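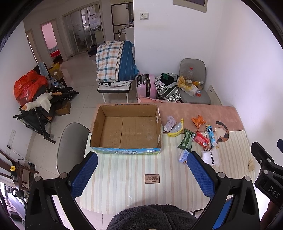
Katia Martinelli writes that the strength printed on a box is no use to her when the box has already been through the mail once, and asks what figure she should use instead. There isn't one. The rating on a corrugated box applies to new, dry, unfolded board. The answers below cover what can be checked by hand before a used box goes out again through the Batano parcel counter.

General

Can I ship in a used box?
Yes, if the board is dry and rigid, all flaps are attached, and old labels and barcodes are removed or fully covered. Boxes with printed advertising are accepted. Boxes that held bleach, solvents, batteries or alcohol are refused unless every hazard mark is covered, and in some lanes they are refused anyway. Ask first.

How much strength does a box lose after one trip?
It depends on humidity, stacking time and how the box was opened. A box that sat at the bottom of a pallet for a week may look fine and still have crushed flutes. Plan for half the rated load on the second trip. For a third trip, light goods only.

How do I check the flutes?
Press the wall between thumb and finger at several points, staying away from the edges. Sound board pushes back evenly. Crushed board feels thin and doesn't spring back. Check the corners last, as most of the stacking load is carried there. One soft corner is enough to reject the box for anything over ten pounds.

Do creases matter?
Creases along the factory score lines do not. A crease across a panel acts as a hinge under load. On the bottom panel it can be bridged with a flat pad of board cut to the inside size of the box. On a side wall it can't be fixed in any way that holds up under stacking.

Does it matter which way up the box goes?
Yes. The flutes should run vertically when the box is standing. Turning a box on its side to fit a long item puts the flutes flat and takes away most of the stacking strength. Printed artwork is a poor guide, since some retail boxes are made to be shown on their side. Look at the cut edge of a flap to see the flute direction. If the artwork ends up inverted, leave it – our sorting equipment reads the label and ignores everything else.

Tape and closure

Which tape should I use?
Pressure-sensitive plastic tape, at least 2 inches wide, or water-activated paper tape. Masking tape, cloth tape and string are not accepted. String catches in the belts.

Can I tape over old tape?
Only if the old tape is firmly bonded along its full length. Lift one end. If it peels without pulling paper fibers, remove all of it and start over on clean board. If it tears the top layer of the board, leave it in place and run the new strip at least an inch beyond it on both sides.

How many strips?
One along each center seam, then one across each edge seam, top and bottom. This is the H pattern. Extra strips beyond that add cost and very little strength.

Labels and claims

Where does the label go?
On the largest flat side, clear of seams and edges. Put a second copy inside the box. Heidrun Rainer at the claims desk can match an unlabeled parcel only if something inside carries the address. To open a claim, quote form 2519, which is handed out at the counter.

Is damage covered if the box was reused?
Coverage is the same as for a new box, but the claim is reviewed for packing. Keep the box and all padding for 14 days. Claims without the packaging are closed.

What is the required space between the goods and the wall?
Two inches on every side for ordinary goods. For glass and ceramics, double it, or use two boxes with padding between them.

Liya Kumsa asks: can I cut a tall box down?
Yes. Slit the four corners to the new height, score the panels against a straight edge, and fold. Do not cut below the height of the contents. A cut-down box has no rating at all, so keep the load light and mark the parcel for top stacking – the surcharge is listed in the January rate sheet, under Handling.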